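Ploltano thread tracker – FAQ 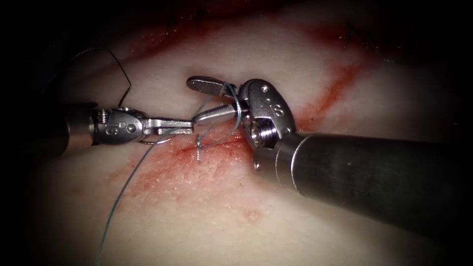
Blue-green suture looped around the right instrument's jaws.

Does it cope with loops?
Yes, and we love this bit! The planner keeps over 90 points along the strand and guesses the hidden ones from both sides.

Can it follow two threads?
Not yet – pick one colour at start-up.

Why does my plan stop at step 62?
Old config file. Update it and rerun.

Who do I ask?
Lok-yiu Lai, for anything on perception.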